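How to write a waiting scene that keeps moving

Waiting is hard to put on the page. A character sits somewhere, wants something, and for a while it doesn't come.
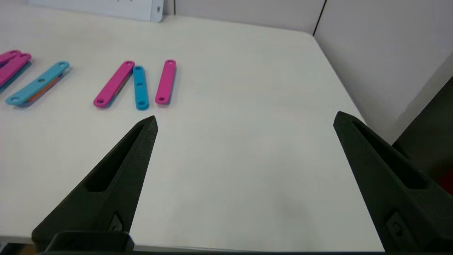
The usual mistake is to tell the reader how nervous the person is, then tell them again in the next paragraph. Start by deciding what she is waiting for and what she will do if it doesn't arrive. Write both down in a single line before you begin the scene.

Step 1. Set a limit. The last bus to Seranstead goes at twenty to six, or the office shuts. Mention it early and leave it alone until you need it.

Step 2. Give her a small job. In my story "Luvow", Oriana Toledo has to fill in a form while she waits for her brother. She gets as far as the date of birth and can't remember his.

Step 3. Let other people get on with their day. A man asks if the chair is taken. Someone's order is wrong. Keep each of these to 3 lines at most.

Step 4. Change her mind once. She came to apologise and now she would like to be apologised to. Show it through something she does, such as putting the letter back in her bag.

Step 5. Cut the clock. Go through the draft and take out every glance at the door except one. My first version had 6.

Step 6. End early. Stop when the door opens, or when she stands up to go. The conversation belongs in the next scene.

My finished version came to 739 words, and Olga Domínguez, who reads my drafts, still wanted the opening trimmed. I took out the weather and the first cup of tea. If yours runs much longer, check Step 3 first.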